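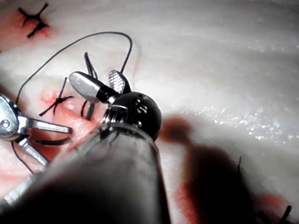 Re: suture demos by remote control – enough of them?

> We now have 232 demos of the knot task, all driven by remote control from
> the console. Nuven wants to start training in November. I think the pad
> work is in good shape.
> Haugland

I don't share the optimism. Count the operators before you count the demos: 3 people, and one of them drove most of the runs. The policy will learn that person's habits, good and bad.

My other worry is the thread. Look at how much slack there is with both tools in close: 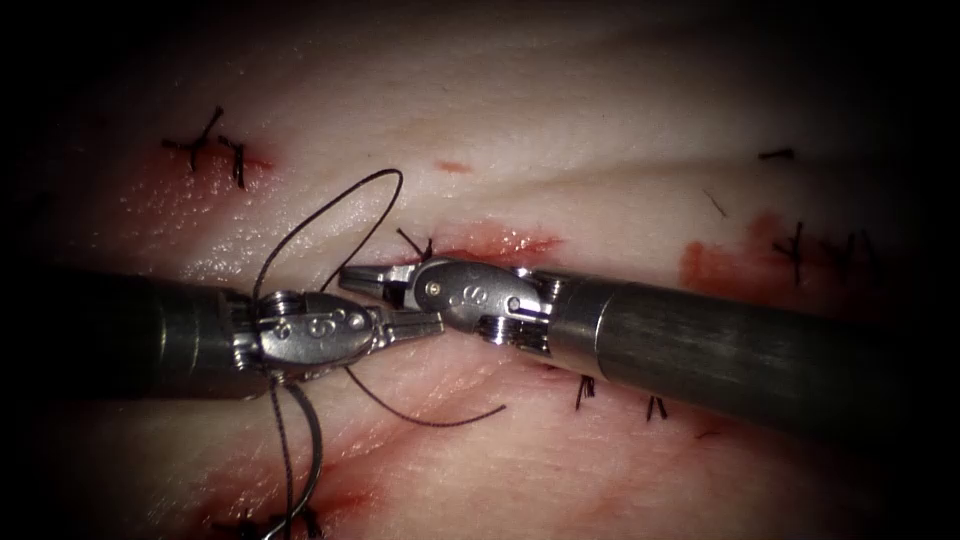 Enis

A human at the console handles a loop like that without thinking. I doubt a copy of the hand motions will – the loop never falls the same way again. Could we hold back 39 runs and test on those before anyone books the training time?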